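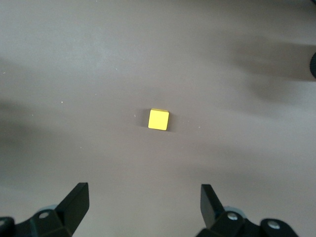 Ticket 692 was opened by Remedios Saludo after the pick cell on bench 2 closed its gripper above the part and reported a good grasp. The fault came back during my session and I have been able to trigger it since, so I am taking the ticket over from her. The target is the yellow cube, and the wrist camera has no trouble with that color against the gray surface. The fingers are spread wide at this stage and the cube sits centered between them, further out than the jaws can reach. The next move should be the descent. On a bad cycle the arm starts down, stops high, closes on air, and the controller writes GRASP_OK to the log.

**Status:** open, workaround in place
**Priority:** medium
**Site:** Tretthorpe
**Cell:** bench 2, Holst controller, Nastell gripper driver
**Opened by:** Remedios Saludo
**Assigned to:** Bent Kjærgaard

### What should happen

1. Arm goes to the look pose with the gripper open.
2. Detector returns a box and an angle for the cube.
3. Arm descends to grasp height.
4. Gripper closes. Driver compares finger width against the expected part width.
5. If the width is too small, driver returns GRASP_EMPTY and the cycle retries.

### What happens on a bad cycle

Steps 1 and 2 are fine. Step 3 ends early. Step 4 closes fully, and the driver still returns GRASP_OK. The arm then carries nothing to the drop position, opens, and goes on to the next cycle. The only way to catch it is to watch the bench or look at the drop tray.

There are two faults here and I would like to keep them apart. The early stop is a motion problem. The false OK is a driver problem, and it is the one that worries me more.

### Log

**January 12, 2024, Bent**

Ran 500 cycles with the stock settings. 11 of them stopped high. All 11 were reported as GRASP_OK.

Checked the detector output for the bad cycles first. Box is on the cube each time, angle looks right. I had expected the shadows on the bench to be pulling the box off to one side, and they are not. Closed that line.

Swapped the wrist cable for the spare. Fault still there. Put the original cable back.

**Bent, later the same day**

Found the early stop. The descent is guarded by a contact threshold on the wrist force reading. On the bad cycles the reading spikes just after the arm starts down, and the controller takes that as touching the bench. The zero offset is taken at the look pose while the arm is still settling. If it grabs the offset too early, the baseline is wrong and the threshold trips in free air.

Added a pause before the offset is taken. Repeated the 500 cycles. No early stops.

**Oddur Bundgaard**

Please don't close this on the pause alone. The Nastell driver has to be able to tell closed fingers from a held part, whatever the arm did before that. What is the minimum width set to?

**Bent**

It is set to zero. The config file on bench 2 is the one from the Demine job, where the parts were thin sheet and the check was switched off by setting the width to zero. The file was copied over when this cell was set up in April and the line was never changed.

Set a minimum width to suit the cube. Took the cube off the bench and forced a close by hand from the jog screen. Driver returned GRASP_EMPTY. Put the cube back, forced a close on it, got GRASP_OK. Set the width back to zero and repeated with no cube: GRASP_OK again, so the false report follows the setting.

**Remedios**

Thanks. Can I use the cell tomorrow or should I stay off it?

**Bent**

You can use it. Keep the speed at the reduced setting and leave the guard closed while it cycles. If you see it stop high, hit stop and save the force log before you restart, because a restart overwrites it.

**Bjartur Ragnarsson**

Bench 2 was not the only cell built from that config. I'll check the others for the zero width line and note what I find on this ticket.

### Changes made

- Pause added before the force offset is taken (bench 2 only)
- Minimum grasp width set in the Nastell config (bench 2 only)
- Old config kept in the same folder with `_old` on the end

### Still to do

- Replace the fixed pause with a check that the arm has settled. Owner: Bent
- Make the driver refuse to start with a minimum width of zero unless the check is turned off by name. Owner: Oddur
- Check the other cells. Owner: Bjartur
- Stop the force log from being overwritten on restart. No owner yet

Ticket stays open until the first two items are merged.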